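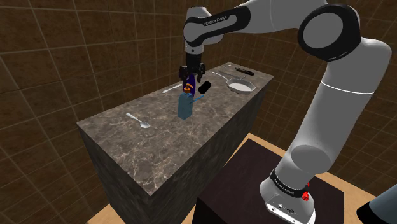
Una cocina simulada, con un brazo de Franka Emika sobre la isla de mármol.

Llevo media vida esperando al robot que me recoja la cocina y, a estas alturas, me conformaría con uno que me guardara las cucharas. Lo digo medio en serio. Después de cenar, en mi encimera suele quedar una sartén, un cuchillo, un par de cucharas y algún bote que alguien tendría que haber cerrado. Es más o menos el surtido que le ponen delante al brazo de la imagen, y a mí me lleva 4 minutos, si no me suena el teléfono.

¿Pueden ya las máquinas con esto? Mi opinión es que todavía no, al menos en una casa como la mía. En un simulador el brazo puede repetir la misma maniobra toda la noche sin romper un plato, y eso me parece estupendo para aprender. Pero mi cuchara está pegada con yogur, la sartén resbala y el gato se pasea por donde quiere (el gato no sale en ninguna simulación que yo haya visto).

En marzo estuve en el taller de Jorar, donde Duygu Kozan lleva la línea de envasado. Tienen dos brazos colocando tapones y van de maravilla: mismo tapón, misma altura, misma luz, ocho horas seguidas. Le pregunté si se llevaría uno a casa y se echó a reír. «¿Y quién me ordena la cocina para que el robot pueda ordenarla?», me dijo. Pues eso mismo pienso yo — lo que funciona en el taller funciona porque alguien ha dejado antes cada cosa en su sitio.

Mi amiga Ye-seo Ban, mucho más optimista, me discute todo esto cada vez que nos vemos. Según ella, en unos 11 años tendremos un brazo junto al fregadero y nos dará vergüenza haber dudado. Ojalá, ¡yo le hago hueco mañana! Lo que no compro es el anuncio de que ya está aquí, con vídeo acelerado y musiquita. Que me enseñen una cena de verdad, sin cortes, con la grasa y con los niños preguntando dónde está el postre, y entonces hablamos de precio.

Mientras tanto, las cucharas las sigo guardando yo.

Utilizamos cookies propias y de terceros para mejorar tu experiencia. Si continúas navegando, aceptas su uso. Aceptar | Configurar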